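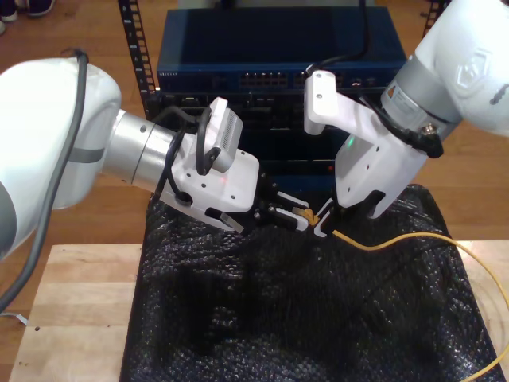

Vodness releases Fluvau 2, planning software for two-armed cable work

March 7, 2026 - Vodness has released version 2 of Fluvau, its planning and control software for pairs of robot arms that handle cables, hoses and other parts that bend. The new version is available to existing customers as an update and to new customers under the same licence terms as before.

Fluvau plans the movement of both arms together. Earlier versions planned one arm first and fitted the second around it, which worked well enough when the arms were far apart but led to long pauses when the fingers had to meet at a connector. In version 2 the two grippers share a single plan, and either arm can give way to the other partway through a move.

The perception side has been rewritten as well. The software follows a cable as a line through space, from the connector back to wherever it leaves the working area, and updates that line as the arms move. If part of the cable is hidden behind a gripper, Fluvau keeps an estimate of where the hidden part lies and marks it as uncertain. The planner then keeps the fingers clear of that stretch until it comes back into view.

Dark, shiny and uneven surfaces have been a common cause of support requests. Packing material under a cable can produce highlights that earlier versions sometimes took for the edge of the cable itself. The new release was tested on a set of 1,000 recorded cable moves, 300 of them on surfaces of this kind. The recordings are supplied with the software so that customers can run the same checks on their own computers before they change anything on a live cell.

Handing over near the connector

Most of the development time went into the short stretch of cable just behind the connector. One arm has to hold the cable there while the other lines up on the connector body, and there is little room for two sets of fingers. Fluvau 2 lets the user set a smallest allowed gap between the grippers and a limit on how far the cable may be bent while it is held. If no plan meets both limits, the software stops and reports which one could not be met. It does not relax a limit by itself.

The holding arm can also be told to follow small movements of the other, so that the cable is not pulled tight as the connector is turned. This setting is off by default and has to be switched on for each task.

Tools for setting up and finding faults

A new viewer shows the planned paths of both arms, the estimated line of the cable and the state of each gripper on one timeline. Users can step back through a stopped task and see what the planner knew at each point. Logs can be exported as plain text or in the Stomuvia format, which many customers already use for their cell records.

Task files from version 1 will open in version 2 but need to be checked by hand, as the old settings for arm order no longer apply. A conversion tool lists the lines that need attention. Version 1 will receive fixes until September, after which it will no longer be supported.

Availability

Fluvau 2 can be downloaded now from the customer area of the Vodness website. Printed set-up guides are available on request. Training in the new viewer and task editor will be given online and at the Hjaltadóttir workshop, where places are limited and should be booked in advance.

About Vodness

Vodness writes control, perception and planning software for robot cells that work with flexible parts. It does not make robots or grippers. Press questions should be sent through the contact form on the company's website, marked for the press desk.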